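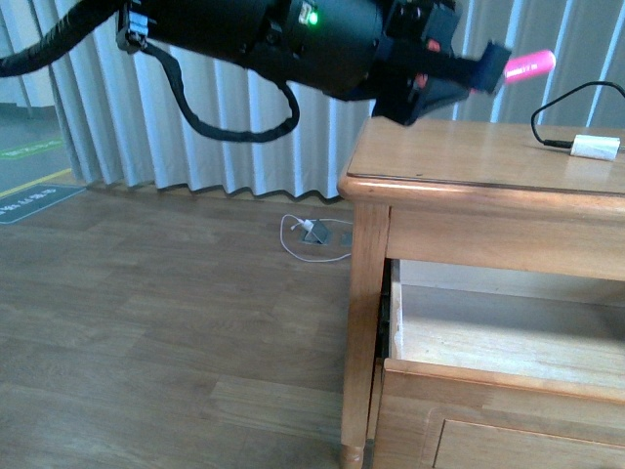

Slide 1. Side table, curtain behind, wooden floor.

Speaker notes – Small surfaces: specifying the bedside table
Clornano furniture afternoon, 2024-09-20

Start once the slide is up. The talk covers bedside and side tables in short-stay rooms: the top, the edge, the drawers, and the things guests leave on them. Beds and wardrobes are in the other session.

Point first at the floor line. The curtain stops slightly above the boards. That gap matters when a table stands near it, as a hem that reaches the floor gets caught under the feet each time the table is moved for cleaning. Our own rule at Huvuvlow is to hang short and accept the light at the bottom.

The curtain is pleated and pale. Pleats take up depth. Measure from the front of the folds when placing furniture, never from the wall or the track.

Slide 2. Background figures.
The room survey closed in May. 422 rooms, all with at least one bedside table. In 127 of them the table had been moved from its position on the plan. Do not read out the breakdown by building; it is in the handout. Main causes given: socket in the wrong place, drawer hitting the bed frame, table in the way of the curtain.
Pause for questions on method only. Keep the rest for the end.

Slide 3. The cabinet.

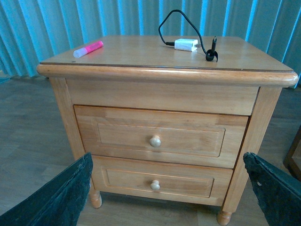

Two drawers, one above the other, with a plain apron between the top and the upper drawer. People ask whether the apron is a drawer. It has no knob or pull. On a table this compact it uses height that could have gone to storage, but it keeps the upper drawer clear of the overhang, so fingers are not pinched against the moulding.

Edge. Thick, rounded, projecting past the body of the cabinet. A rounded edge is kinder to shins and shows knocks less than a square one. The drawback is the seam just inside the moulding. Dust and spilt drinks settle in any seam of this sort. Cleaning instruction: wipe along the seam, then across the top with a second cloth.

Knobs. Round, wooden, one in the middle of each drawer front. A single central knob is fine at this width. On the wider Pato cabinet we went to two, after complaints about drawers running crooked. Check the fixing screw at each room inspection – a loose knob turns in the hand and wears the hole.

Panels. Recessed border on both fronts. Looks well, holds dust. Flat fronts are quicker to clean. Leave the choice to the client.

Now the top. A pink highlighter, a white charger block, a black cable. This is a light load. Note how much of the surface the cable claims once it loops up and comes back down. The charger takes little room by itself. When setting a minimum top size, allow for the cable as well as the device.

Options for cables, in order of cost:
Clip on the back edge.
Notch in the rear of the top.
Socket set into the wall above table height.

We tried the clip first. Guests unplugged it and took it home.

Slide 4. Heights.
Dijkstra range is 540 mm to the top surface. Suits the standard mattress, too low for the deep one. If asked about adjustable feet: yes, available, but the range is small and they mark wooden floors without pads.

Slide 5. Checklist. Leave up during questions.
Drawer opens fully with the bed in place.
Curtain clears the table when drawn.
Socket reachable without moving the table.
Seam cleaned.
Knobs tight.

If time is short, drop slide 4 and go straight to the checklist. Spare handouts are in the blue folder. The drawer runner samples go round after questions, and need to come back.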